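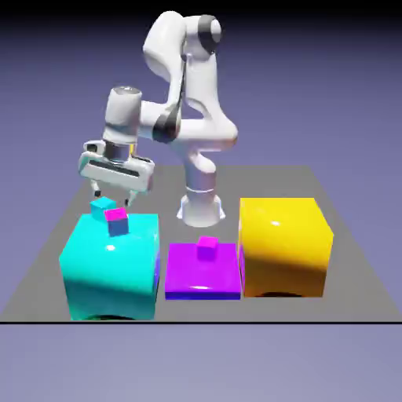 Gridmont Legal Support Unit — Press Desk

06/02/2019

Court adjourns Trurnero assembly case again, and we're asking people to write in

Hello all, Darcy Ross here from the press desk, with the news a lot of you have been ringing up about since breakfast. The appeal brought by the Lotard valley assembly has been put off for a second time. We got the notice late in the afternoon, one page long, and it gives no new date beyond "not before April".

For anyone new to this, the assembly is the elected body that speaks for Lotard people living in and around Trurnero. The regional governor's office took it off the register of public bodies last year, which means it can't hold a bank account, rent a hall or put its name to a letter. Our lawyers lodged the appeal within the time allowed and we've been waiting to be heard ever since.

I sat in the public seats on the morning of the first hearing, and I can tell you it was packed (I had somebody's rucksack in my ribs for the whole thing!). The judge asked for the membership records. We handed over 334 pages of them, all signed and stamped, and now the court says it needs more time to read them. Fine — but while it reads, the ban stays in place, and people are still being fined for going to meetings.

Our unit has helped 80 people with those fines so far. Most were stopped on their way home from the village of Mösli, where the assembly used to meet in the old school, and several are pensioners who'd gone along for a talk about water rates. The fines run up to 419 in local money, and for plenty of families out there that's the winter's heating gone.

So we're asking for 2 things. We want the court to name a firm date for the hearing, and we want the governor's office to stop issuing fines until there's a ruling. We've put both in writing to the governor and the court clerk, and I'll post any replies on this page in full.

If you'd like to help, please write to the court yourself. Keep it short and polite, use your own words and put the name of the case at the top. Letters in any language are accepted, and our translators are happy to look over a draft if you send it to the press desk first. Reporters who want to speak to one of the families should come through me as well — some are glad to talk, some would rather not be named, and I'll need a day or so to ask them.

Filed under: Courts & Rights, Minority Communities, Press Releases
17 shares | 6 comments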